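Blocking a wool shawl, quick notes

Soak first. Cool water, a little wool wash, 20 minutes. Don't rub it, don't wring it. Lift it out with both hands so it doesnt stretch under its own weight.

Roll in a towel and press. Lay out on foam mats, pin the center spine first, then the points. I use 37 pins on my Hesel shawl, more on anything with a lace edge. Rustproof pins only!! Learned that one on a cream Tristden. 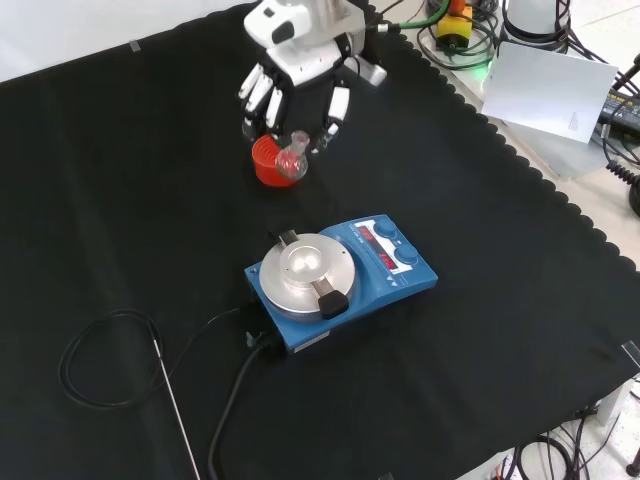 How long should it stay pinned?

Until it's bone dry, usually overnight, longer in humid weather. Feel the thick parts by the neck edge, they go last.

Superwash grows when wet, so pin it smaller than you think. Acrylic won't hold a wet block, steam it lightly and keep the iron off teh fabric. Blocking wires are worth the money for long straight edges. Yolanda Arango uses fishing line, same idea, cheaper.

Weave ends in before, trim them after.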